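Reset rules for tabletop trials
August 13, 2020

Morag Hepburn asked me to write down the reset rules we use for two-gripper tabletop work, after the third draft of the Skondalard checklist left them out. These are the ones I would keep.

Rule one covers the start state. An episode starts with both grippers open and clear of every object, and the objects fully on the felt.

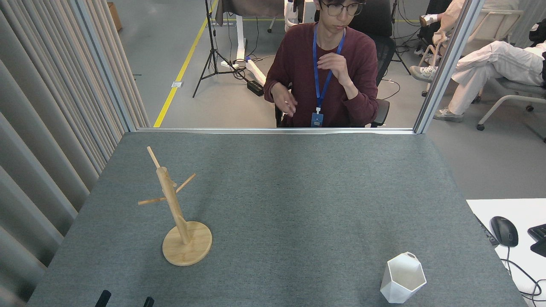 Start states drift when the same operator resets for hours. In June I went through 3,000 episodes from the Skustlow set and found 55 where an object had been left against a fingertip. For the hanging task, the mug tree goes on the left with its pegs empty and the cup goes toward the right front, upright. Vary the spacing between resets, and do not mark positions with tape. Tape ends up in the training data.

Rule two covers people. Anyone seated near the cell stays on the far side of the partition while the arms are powered. Ha-neul Baek wants a floor line as well, and I agree, but a line is a reminder and should not be logged as a guard in the risk assessment.

Rule three is about stopping. If the grasp is bad, end the episode and label it failed.

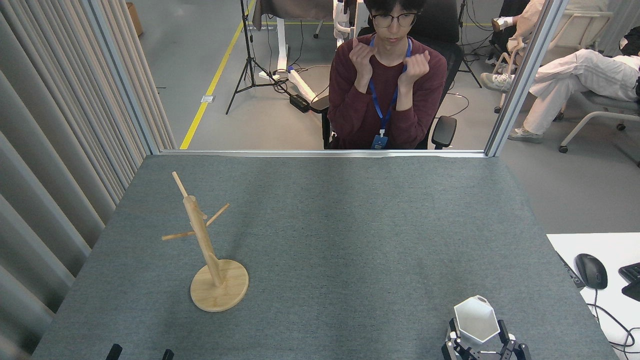
Do not regrasp and keep the original label. A regrasp is a separate behavior and gets its own tag, which Skesto has supported since the last schema change. Failed episodes are kept - Kramer deletes them, and I think that is a mistake.

Open item: maximum episodes per operator before a break. The draft still has that field blank.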